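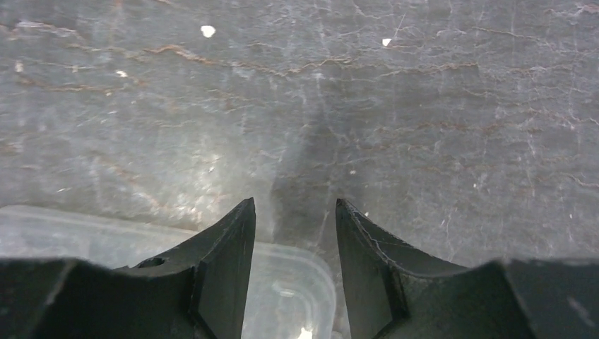

Gripper stops on clear bins only. Out of ideas

stirnden_bench
Two arms on a shared rail, stone-look tabletop, sorting small packets and bottles into clear plastic containers. It ran fine for months. Then in December the left arm began coming down on container rims as if they were a rumor. Fingertips land on the edge, the current spikes, the safety stop trips, and both arms freeze in a pose of mutual blame.

It happens 2 times in 60 picks, always on see-through stuff. Opaque bottles, never. I've recalibrated the wrist camera twice and wiped the lens with an actual lens cloth, for once. Controller is a Kuner, stock firmware. What else is there to check?

moldedgrip
Your depth is reading the table through the plastic. Everybody who buys clear bins goes through this. Put a strip of matte tape along the rims and go to lunch.

stirnden_bench
Tape works on the bins I own. Half of what comes through here is clear and belongs to other people, who have views on tape.

halfduplex
What's your overhead lighting? Glare on the plastic or a shiny tabletop will give you a bright blob where the rim should be. We had one that failed every afternoon at 4 and got blamed on software for a month. It was a window.

prorb_refugee
Going to disagree with both of you. Bad depth explains landing on the rim. It doesn't explain why the stop takes out BOTH arms. On the old Prorbridge stack each arm had its own fault line, and if the left one hit something the right one finished its move and parked. If yours share one, every little bump becomes a full shutdown and then you're resetting the whole cell by hand.

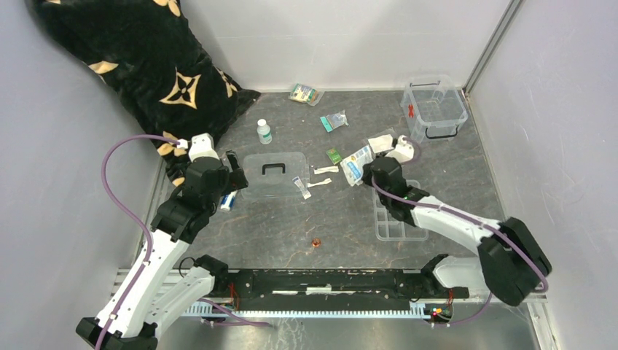
Also check your cable slack while you're in there. If the loop gets snug at full reach it pulls on the wrist, and the force reading jumps before you've touched anything. I chased that one through 2000 cycles of logs before I looked up from the screen.

moldedgrip
Both arms stopping is correct. They share a workspace. I don't want arm B "finishing its move" while arm A is wedged on a box and I'm reaching in to free it.

prorb_refugee
You shouldn't be reaching in with power on in the first place.

moldedgrip
And yet people have arms.

halfduplex
Siding with moldedgrip on this. Shared stop stays. Tune the threshold if you must, but log the force first so you know what a real hit looks like.

stirnden_bench
OK, did some homework. Logged force on the left wrist for an evening. The spikes all come at contact, so the cable is innocent (I gave it more slack anyway, it looked unhappy). I also hung a sheet of parchment paper under the light. One rim strike all night, which I'm told is not a statistic.

Next I'm trying a slower final approach on anything the detector calls clear. Shared stop is staying put.

halfduplex
Parchment paper is fine until someone leans a hot lamp on it. Get a real diffuser.

bermudez_line3
Same fault at the Bermúdez shop, different controller. Slower approach helped. We still hit rims, only more politely. Please post your settings if it holds up.

stirnden_bench
Will do. Currently eating dinner next to the reset button.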